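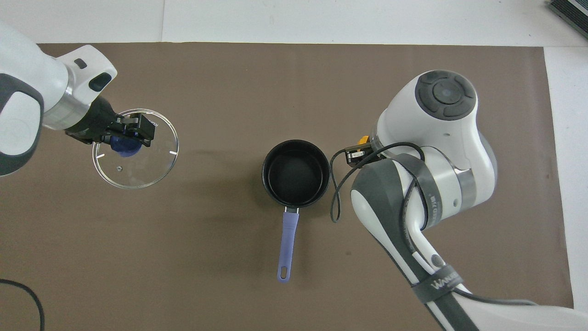 The workshop in Losari used to mend sewing machines, and it still smells of the oil. Eleven of us share the rent now. There's a potter, two people who restore bicycles, a man with a lathe he won't let anyone touch, and me, in the corner by the fuse box, trying to teach a pair of robot arms to cook.

Cook is putting it strongly. In September, when the project was still a drawing, I told the others that I'd be serving soup by Christmas. What I can offer at present is the lid. The arms can, on a good evening, take a glass lid by its blue knob, hold it up, and put it back on a small black saucepan. The saucepan has never had anything in it. The potter asks after the soup most weeks.

The project is called Hakus, after nothing. I wanted a short name that would fit on the switch panel, and by the time I'd cut the panel I was stuck with it. The arms came second-hand from a dealer called Bakker and cost me 2,060 for the pair, a sum I've described at home in several different ways. They arrived in a crate with no manual and one mounting bolt too few. The bicycle people had a bolt.

I chose lids because they looked easy. You and I lift a lid while looking for the salt. We tip it a bit so the steam goes away from us, we feel it catch on the rim and wiggle it free, and we put it down somewhere stupid. A robot has to be told about every one of those, including somewhere stupid.

Glass is the worst of it. My first go at finding the lid with a camera worked nicely on a metal one from home. Then I swapped in the glass one, and the software decided that the pan was open and that the knob was floating above it, unsupported. It reached for the knob with great confidence and came down from the side. The brown mat on the table dates from that evening. Before the mat there was only the white tabletop, on which a clear lid is nearly as hard to find as a contact lens, and which gives a loud crack when you drop something on it. I'm on my third lid. The shop sells them only with the pan, so I also have three pans.

Then there's the question of what the other arm is for. My plan was sensible enough: one arm lifts while the other keeps the pan still. For weeks they did this in turn, like two polite people at a door. The left would wait for the right to be ready, the right would wait for the left to begin, and I'd sit between them eating crisps. I fixed it by giving the left arm seniority. It goes first and the right one follows, and if there's any doubt they both stop and the fault light comes on.

The control board is a Mastar, which I'd recommend to anybody with patience and small hands. It keeps a log of every attempt. I set myself 500 tries before changing anything, on the grounds that I'm a fiddler and will otherwise blame the grippers, the lamp and the potter's radio before breakfast. I lasted until 17. By then the elbow cable had snagged on the pan handle twice, and I'm not made of stone. I strapped it to the arm and started the count again.

It still hangs in a loop, mind you. Pull a cable tight and the joint can't turn; leave it slack and it goes looking for the crockery. I've moved that strap up and down the elbow all winter. The lathe man, who has opinions on cables, thinks I should run it overhead on a spring, and he may be right, but he said it in a tone.

People ask why I don't just buy something that stirs. I could. There are kitchen gadgets that'll chop, stir and weigh, and they cost less than my arms did and play a little tune at the end. But I've spent my working life filling in forms about other people's machines, and I wanted one of my own to be annoyed with. On weekday evenings I get to the workshop at 8, switch on, and wait for the arms to find their starting positions. The bicycle people put the kettle on. Some nights the lid goes up and comes down again almost without a click, and I make the thing do it once more in case anyone wasn't watching.

Next is the spoon. I've bought a long one with a fat handle, which the grippers ought to like, and I've promised the potter that the first thing stirred will be water. She's asked if she should bring bread.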